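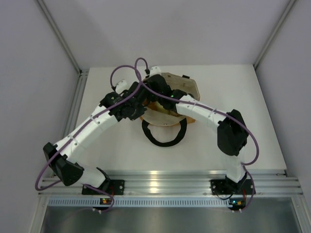
Search reviews...

Parkine clip-and-strap set: a month on my workbench
May 29, 2018

I've been through more bag straps than I care to admit, so when the Parkine set turned up I wasn't expecting to get excited about it. Well, I am! It's a plain black strap and a small black clip, meant for anyone who makes their own bags and boxes and can't face sewing another handle.

I bought mine from Qudah (660 in the shop's points, which I'd been hoarding since September) and have now fitted it to two round boxes and an old satchel. The clip opens with one thumb and shuts with a lovely firm snap. The strap lies nice and flat, doesn't twist on your shoulder, and is 90 cm long, so plenty for me, though taller people may want the longer one.

I tried the Plevotier strap last year and it was fine, but the edges rubbed my neck. No rubbing with this one, even walking home with the shopping – and I go the hilly way.

Two grumbles. The instructions are tiny, and the spare clip costs extra. I'd also love it in dark green.

Still, I've ordered another for my sister's birthday and I'm eyeing up the biscuit tin next. Very happy with it.

40 shares | 50 comments

Climuver uses cookies to remember your settings. Accept | Find out more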